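The planner is not the clever part

Sun 3 November

Every few months a new planning package goes around and I am told it will change how we program arms. In May it was Jomura. Now it is Hestora, and the talk has hardly changed: tell the robot what you want in plain words, and it works out the steps for itself.

I have used both. They do write out lovely steps. "Pick up the pen. Place the pen in the container." I could have written that on the back of my hand, and so could my eleven-year-old nephew.

My trouble is with what sits underneath. A plan is only as good as the list of objects it gets fed, and that list comes from a perception module most of these projects treat as somebody else's job. Hestora's settings file has 111 options. I went looking for the ones that deal with a doubtful detection and found a single threshold, set to a default with no word on why.

Sombat Rungrueang, whose opinion I trust more than mine on this, argues that I'm being unfair. Give the planner enough retries, he says, and the errors wash out. Perhaps they do, if your camera is wrong in a different way each time. Mine tends to be wrong in the same way over and over. Shine on a varnished table stays put between attempts, and a see-through wall is just as hard to find on the eleventh try as on the first.

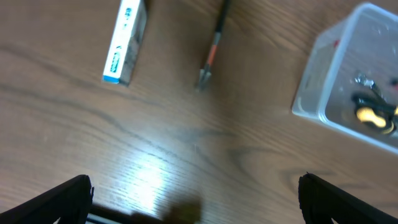

Wrist view of a tabletop job: box, pen and a clear container with a cable in it. Note the glare between the fingers.

Ask where the near wall of that container is, to the millimetre, and then ask which line of the plan depends on the answer. Most demo videos I've watched stick to solid coloured blocks on a dull mat – a fine way to test a planner and a poor way to sell one.

I would swap the lot for a duller tool that logged what the camera believed at each step, and let me replay 200 bad grasps before lunch. Until one of these packages ships with that, I'll keep writing my own steps by hand.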